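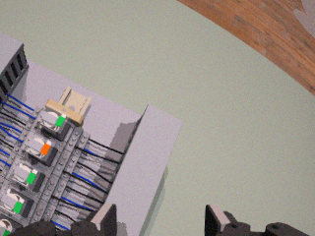
Emília Čierny wrote in to say she set her watering hours before opening the valves, and had to clear the fault light twice. Please follow the order below.

Print | E-mail

Section 4: First Start of the Zutora Garden Watering Timer

1. Close the main water valve.
2. Screw the filter onto the tap by hand. Do not use a wrench.
3. Push the hose onto the filter outlet and tighten the clamp.
4. Open the main valve slowly and look for drips at the clamp.

CAUTION: Never run the pump dry. Damage from dry running is not covered. 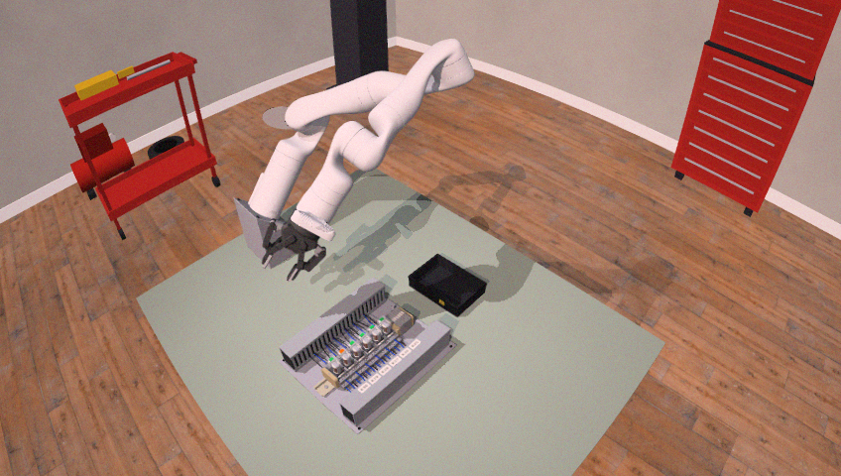 Mat on a plank floor.

5. Hold SET until the display blinks, then enter code 401.
6. Choose a run time. The factory setting is 300 seconds per zone -- enough for most lawns. For raised beds in summer, use 600.
7. Press SET again to save.

Note: Settings are kept during a power cut. The clock is not, and must be entered again. 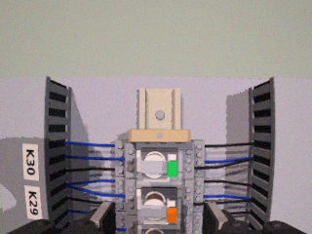
One owner in Kullville asks whether two zones can run at the same time. They can, on the Sala model only, and only if the water pressure stays in the green band.

8. Start a test run from the menu. Each zone opens in turn.
9. If a zone stays shut, go to Section 7.

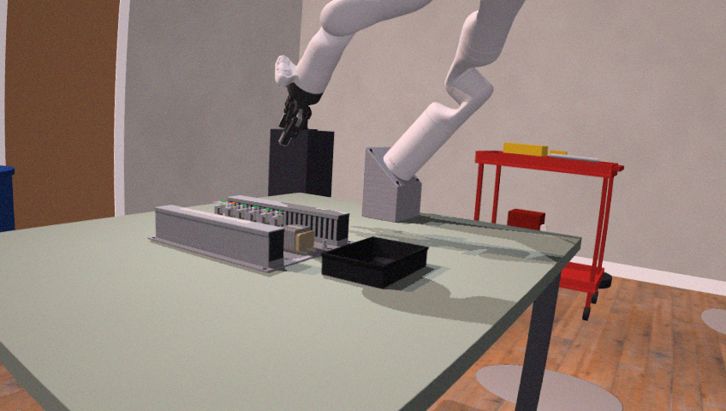 Pale table, wooden floor.

Drain the timer in October and store it indoors. Spare filters are sold by Sarketa under part number 3552.

Print | E-mail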